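Speaker notes: The Save Point Problem
Slot is 25 minutes plus questions. Water on the left. Do not touch the lectern mic, it bites.

SLIDE 1. Title
Say hello. Thank Elspeth Lennox for the introduction, whatever she ended up saying. Mention that I have spent eleven years designing the part of video games players only notice when it ruins their evening.
Wait for the laugh. If none comes, carry on as though it were a statement of fact.

SLIDE 2. A confession
My first job was at Zotitz, on a platform game called Jardine. It had 76 levels and four save points. We thought this made it challenging. The players wrote in to tell us what it made it.
Read the short letter, the one that says "My son has thrown the controller into the fish tank. The fish is fine." Skip the long letter.

SLIDE 3. Where saving came from
Passwords first. You finished a level, the game gave you a string of letters, and you wrote it on the back of a phone bill. Half of it was zeros that might have been the letter O.
Then batteries in cartridges, which worked beautifully until the battery died and took your childhood with it.
Then memory cards. Ask for hands: who has deleted a sibling's save to make room? Look disappointed in them. Keep this under two minutes, I ran over in rehearsal.

SLIDE 4. The chart
Jardine testing, second round. We logged 3468 deaths. Point at the tall bar. Yes, that is all one bridge.
Of those, 443 happened within sight of a save point. People could see it. They were running at it. A bat came out of the wall.
I designed the bat. Leave this up for a moment and drink some water.

SLIDE 5. What we tried
Attempt one, more save points. Testers stopped dying and also stopped caring. One of them ate a sandwich through the entire ice castle.
Attempt two, save anywhere. Testers saved in midair, above lava, and came back to a file in which they would be dead forever. We called these tombs. Ailsa Forsyth kept a folder of the best ones and I believe still has it.
Attempt three, the game saves quietly whenever you stand on flat ground with nothing chasing you. It took one programmer a week. We had been arguing for nearly 86 days.

SLIDE 6. The spinning icon
"Do not turn off your console while this icon is displayed." Most frightening sentence in the medium. Horror games should be so lucky.
Ours was a little spinning turnip. The save took no time at all, so we kept the turnip on screen for an extra two seconds. Players told us they trusted the game more. Draw your own conclusions about trust.

SLIDE 7. Trivix
Newer project, puzzle game, no deaths. I assumed saving would be simple. It was not simple.
If you undo forty moves, then quit, where are you? Half the team said at move zero. The other half said at move forty with a long undo list. One person said Asix, which is the name of our build server, and he was right, it had crashed.
We keep the whole undo list now. It is a tiny file. I would like those three meetings back.

SLIDE 8. Both hands

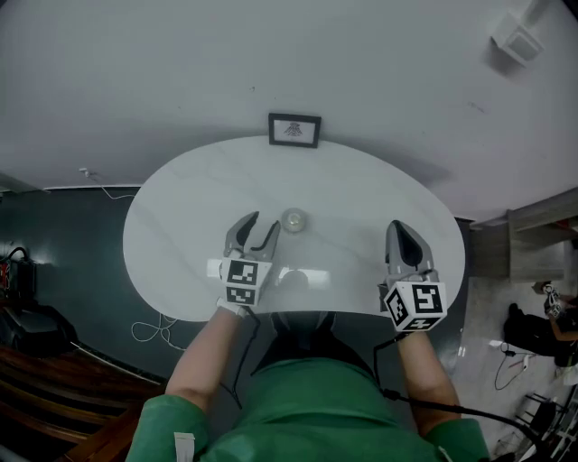

Seated at the table, a gripper in each hand.
Talk over this one about pausing. A player's hands are busy. The doorbell rings, the baby wakes up, the pasta boils over. A cutscene that can't be paused is a designer telling you that his dialogue outranks your pasta.
Pause should work everywhere: in menus, in cutscenes, during the credits. Somebody's aunt is in those credits.

SLIDE 9. Things to steal
Keep two autosaves, the second one older.
Put the time on the file, and the place name as well. "Slot 3" means nothing after a vacation.
Never put the overwrite button where the load button was on the previous screen. We shipped that. I have met people it happened to.
Watch the clock here. If fewer than three minutes remain, go straight to questions and drop slide 10.

SLIDE 10. Tombs (if time)
Four of Ailsa's favorites. Let each one play twice. The last has the player saved inside the bat.

QUESTIONS
Someone will ask about old hard games with no saving at all and whether they built character. Answer: I finished two of them and you may judge the results for yourselves.
Someone will ask about cloud saves. Say "sync conflicts" in a low voice and take the next hand.
Leave the email address up. Take the turnip sticker off the laptop before packing the cable, it jams the hinge.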